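Alte Bilderrahmen für neue Wände: Werkstatt in Jerkau sammelt weiter

Jerkau. Die Rahmenwerkstatt im früheren Postgebäude nimmt auch im neuen Jahr gebrauchte Bilderrahmen an. Das teilte der Verein Ondholm mit, der die Räume im Erdgeschoss seit dem vergangenen Frühjahr gemietet hat. Bis zum Jahresende sind dort 161 Rahmen abgegeben worden, die meisten davon im Dezember, als viele Haushalte vor den Feiertagen Schränke und Dachböden ausgeräumt haben.

Die Rahmen werden gereinigt, wenn nötig ausgebessert und anschließend an Einrichtungen in der Stadt und in den Nachbargemeinden weitergegeben. Abnehmer sind bisher zwei Kindertagesstätten, das Pflegeheim am Mühlgraben und die Stadtbücherei. In der Bücherei hängen seit Kurzem historische Ansichten von Jerkau im Treppenhaus, die zuvor in einer Mappe im Archiv lagen. Das Pflegeheim will die Rahmen für Familienfotos in den Zimmern verwenden.

Geleitet wird die Werkstatt von Saskia Cartwright. Die gelernte Buchbinderin hat früher in einem Museum gearbeitet und ist vor vier Jahren nach Jerkau gezogen. Nach ihren Angaben kommen vor allem kleine und mittlere Formate herein, häufig Tischrahmen mit Aufsteller. »Bei denen ist fast nie das Glas das Problem, sondern die Rückseite«, sagte Cartwright. Die Pappe werde mit den Jahren weich, der Aufsteller knicke an der Falz ein und der Rahmen kippe nach hinten weg.

Gearbeitet wird deshalb zuerst von hinten. Der Rahmen kommt mit der Vorderseite nach unten auf eine saubere, helle Unterlage, damit die Leiste keine Kratzer bekommt. Dann wird geprüft, ob die Rückwand fest sitzt und der Aufsteller noch trägt. Erst danach werden Rückwand, Einlage und Glas herausgenommen.

Bei hellen Holzrahmen mit brauner Papprückwand und dreieckigem Aufsteller, wie sie in großer Zahl abgegeben werden, lohnt sich die Reparatur nach Einschätzung der Werkstatt fast immer. Eine neue Rückwand wird aus Graupappe zugeschnitten, der Aufsteller mit einem Streifen Leinen angesetzt und über Nacht beschwert. Ist nur die Falz angebrochen, genügt das Leinen allein.

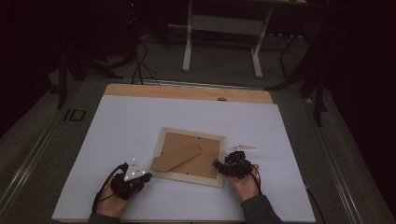
Was angenommen wird

Abgegeben werden können Rahmen aus Holz und Metall bis zu einer Kantenlänge von einem Meter. Das Glas darf fehlen, zerbrochenes Glas soll jedoch vorher entfernt werden. Rahmen aus Kunststoff nimmt die Werkstatt nur an, wenn sie unbeschädigt sind. Nicht angenommen werden Rahmen mit Schimmel oder Holzwurmbefall sowie rahmenlose Bildhalter mit Klammern.

Fotos und Drucke sollten die Besitzer selbst herausnehmen. Im Herbst waren in mehreren Rahmen noch Familienbilder, darunter ein Hochzeitsfoto und ein Klassenbild mit Namen auf der Rückseite. Das Klassenbild konnte inzwischen zurückgegeben werden, das Hochzeitsfoto liegt noch im Büro des Vereins und kann dort abgeholt werden. Wer es vermisst, wird gebeten, Ort und ungefähres Jahr der Aufnahme zu nennen.

Für die Abgabe ist keine Anmeldung nötig. Wer mehr als zehn Rahmen bringen möchte, soll vorher anrufen, der Lagerraum hinter der Werkstatt ist klein und derzeit gut gefüllt. Geld wird für die Annahme nicht verlangt. Einrichtungen, die Rahmen übernehmen möchten, melden sich schriftlich beim Verein und geben die gewünschten Maße an.

Zuschuss für Material

Für Pappe, Leinen, Leim und Ersatzglas stehen in diesem Jahr 1000 Euro zur Verfügung. Das Geld stammt von der Tischlerei Merrick, die der Werkstatt außerdem Leistenreste überlässt. Daraus sollen Ecken und fehlende Schenkel ergänzt werden. Bei farbig gefassten Rahmen ist das schwieriger, dort muss der Ton nachgemischt werden. Den Transport größerer Posten übernimmt der Fahrdienst Driviveo, der bereits im Dezember die Rahmen für das Pflegeheim ausgeliefert hat.

Nicht gedeckt sind nach Angaben des Vereins die Heizkosten. Die Räume im Postgebäude haben hohe Decken und einfache Fenster, im Winter wird deshalb nur im vorderen Teil gearbeitet. Über eine Beteiligung der Stadt an den Nebenkosten soll im Kulturausschuss gesprochen werden. Ein Termin dafür steht noch nicht fest.

Offener Nachmittag

Am 16. Januar 2022 öffnet die Werkstatt für Besucher, Beginn ist um 14 Uhr. Gezeigt wird, wie eine Rückwand ersetzt und ein Aufsteller neu befestigt wird. Eigene Rahmen können mitgebracht werden, pro Person höchstens 2. Größere Schäden werden an diesem Nachmittag nur begutachtet, die Reparatur dauert wegen der Trockenzeiten länger.

Ein weiterer Tisch ist für Passepartouts vorgesehen. Cartwright schneidet sie auf Maß, das Material kostet je nach Format zwischen drei und sechs Euro. Bilder, die eingerahmt werden sollen, müssen dafür mitgebracht werden, eine Angabe der Maße reicht nicht aus.

Die Plätze an den Arbeitstischen sind begrenzt. Es gelten die aktuellen Zugangsregeln für Innenräume, ein Nachweis ist am Eingang vorzuzeigen, in den Räumen ist eine Maske zu tragen. Der Zugang erfolgt über den Hof, der Eingang zur Straße bleibt wegen der Arbeiten am Gehweg geschlossen. Parkplätze gibt es hinter dem Gebäude nicht, Fahrräder können im Hof abgestellt werden.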